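# The summer the salt went missing

My grandmother kept her salt in a drawer. It was a proper deep drawer beside the stove, lined with something like slate, and when I was small I thought every family in France did the same and that my English cousins, who had theirs in a cardboard tube, were to be pitied. It was years before I learned that her own grandmother had called it "the hiding place", and longer still before I began to wonder who on earth one would hide salt from.

The answer, of course, is the King. For the better part of four centuries the French crown taxed salt, and the tax — the gabelle, a word my grandmother could still make sound like a bad smell — was hated as few taxes have been, before or since. You paid a great deal for it in Paris and hardly anything in Brittany, where they raked the stuff out of the marshes themselves, and if you lived on the wrong side of some little river you could stand in your yard and look across at people who were seasoning their soup for a fraction of what it cost you. Worse, in the heaviest-taxed provinces you weren't free to go without. There was an amount that each household was obliged to buy, whether the pork needed it or not, and you weren't meant to use your table salt for the pig either.

You can imagine what followed. People smuggled. They smuggled it in false bellies and in hollow loaves, they sent it over the border on dogs, and a good many women walked a good many miles with bags of it sewn under their skirts. The men caught at it with weapons might be sent to the galleys. The children were sometimes caught too, and there were always more children.

I went last June to see Aaliyah Lachance, who has spent 21 years reading the court papers of the salt smugglers and who lives up a very steep lane with two cats and a kettle that takes an age. She had promised me an hour and gave me most of an afternoon, bless her, and a plum tart besides.
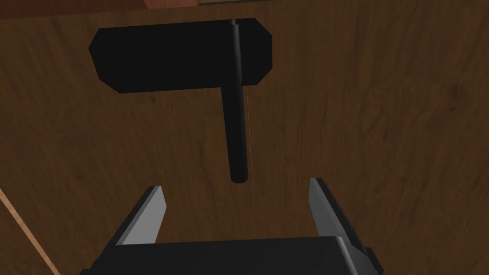
"You mustn't think of them as bandits," she told me, cutting the tart. "Some were, I suppose, but mostly they were weavers with a bad winter behind them." Her favourite is a widow by the name of Lemieux, who was stopped on the road with 60 pounds of salt spread between herself and a donkey, and who told the officers quite calmly that it was for a christening. They let her go once, and she was back before the same magistrate within six weeks. The christening, she said, had been a large one.

Aaliyah has a copy of the hearing and read it to me in a lovely dry voice, doing the magistrate rather pompously. I should have liked to hear more from the widow, but the clerk wasn't much interested in her after the sentence, and there the pages stop.

When the lists of grievances were drawn up in the spring of 1789, village after village put the gabelle somewhere near the top, often in the plainest words in the whole document. It was gone by the following year. Then Napoleon brought in a salt tax of his own (he had wars to pay for, as they always do), and in one form or another it hung about until after the Second World War. My grandmother was a married woman by then, with her drawer full and her mind made up on the subject of governments.

I have the drawer now. My brother took the stove.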